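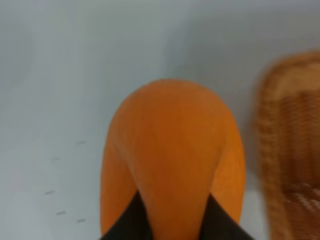
The transfer window has been open for weeks now and Drornitel have signed one player, a backup goalkeeper. I have followed this club long enough to know how a quiet July goes. The new away shirt came out before any of the new players did, and it is orange, a strong pumpkin orange with a darker, redder shade toward the middle. I don't mind it. I would have liked a left back to put in it.

The left back is the part I keep coming back to. We conceded 42 goals last season, and anyone who sat on my side of the ground saw where most of the trouble started. Our regular there was injured in December and the club never replaced him. They moved a center half across and hoped. By spring every team in the league was sending its quickest winger down that side, and our midfield kept getting dragged over to help, which left a hole in front of the box.

The local radio says we made an offer of 700,000 for the left back at Wallano and were told the price is 800,000. I have no idea if those numbers are right. If they are, I don't understand what the delay is. The season starts soon, the player wants to come by all accounts, and the gap is less than what we wasted on loan fees last winter. Wallano aren't under any pressure to sell either. They can wait until the last night of the window and ask for more.

I did go to the friendly at Lenihan. It rained for the first half and the bus was late getting back, but I was glad I went.

What I saw there was mixed. We pressed higher up the field than we did last year, and for 35 minutes it worked well. Lenihan couldn't get out of their half and we scored from a corner. Then legs got tired, the line dropped, and it looked like last season again - long balls, second balls, everyone facing their own goal. It finished 1-1. You can't read much into a friendly, and half the team was changed at the break, but the left side was a problem in both halves with two different players in the position.

The best thing was the young midfielder from the reserves. He is small and he got knocked over a few times, but he wanted the ball and he passed it forward. If he is kept on the bench all year behind older players on short contracts, I will be annoyed. I said the same thing about another kid two years ago and that one is now playing regularly for Barnier.
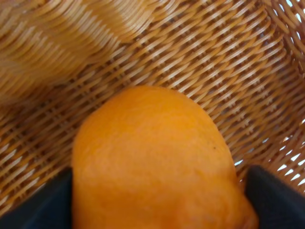
Season tickets and the Barnier game

I renewed mine on 26 July 2019, later than usual. The price went up again, though not by much, and I kept the same seat near the halfway line. The online form crashed the first time, so I went down to the ticket office and did it at the window. It took five minutes.

Our opening match is Barnier away. I'll be there if I can swap my shift. They finished above us and they have kept their whole back four, so I would take a draw. If the Wallano deal gets done before then I might be a bit more hopeful. I'll post again after the game.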